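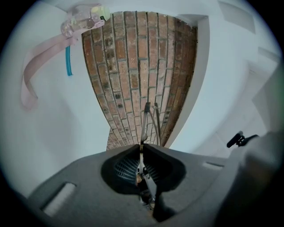

Plukelstead
club mentor, 4 posts

Our school club is doing the small objects task with hand held grippers, Panivik kit. Limit is 70 grams of squeeze. What do you all practise with??

Ververidis
Anything soft. We did 1,000 tries on a sponge. Worked ok

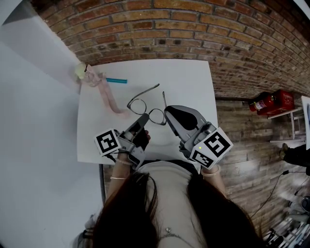
Brestico
Thin stuff is where teams lose points, sponge wont teach you that. Use glasses, lying open on a plain white table, one gripper each side. Go slow near teh lenses. Ours took 700 tries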